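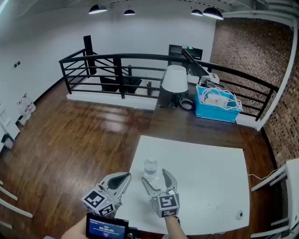

Ticket 311: village history page, wrong parish
Opened by: Bronwyn Pirihi
Status: open, again

2018-01-04
Reported that the Vindstead page places the village in Serach parish. Vindstead left Serach parish in the 1890s, with some ill feeling, and has been in Satov parish ever since. Three residents have written in. One used capitals throughout.

Magdy Samir: Changed the parish field to Satov. Saved, looked fine, went to lunch. After lunch it said Serach.

Tomomi Ebihara: The infobox pulls from the old gazetteer table, which overwrites the page at noon. There are 43 villages in that table. I checked six and four were in the wrong parish, so Vindstead has company.

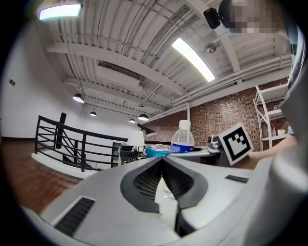

Magdy Samir: The gazetteer has two rows for Vindstead, one spelled with a single "d" at the end and one with a trailing space. The space wins. I went looking for who typed it and got as far as an import from March, then a tangle of notes much like the white cables in that turquoise bin, only less neatly contained. Deleted the row. It came back.

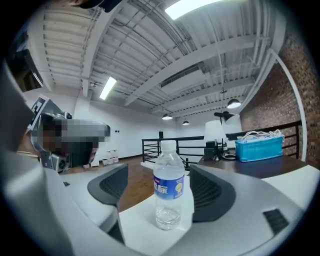 Zubaida Hayat: It came back because the import is still scheduled. I've turned it off. Please also fix the name origin, which currently gives two meanings, "windy place" and "Grimshaw's pig field."

Maxine Grimshaw: The second one is correct. I have some 40 pages on this and can send them.

Zubaida Hayat: Moved to a separate ticket. Parish now shows Satov. Leaving this open until after noon tomorrow.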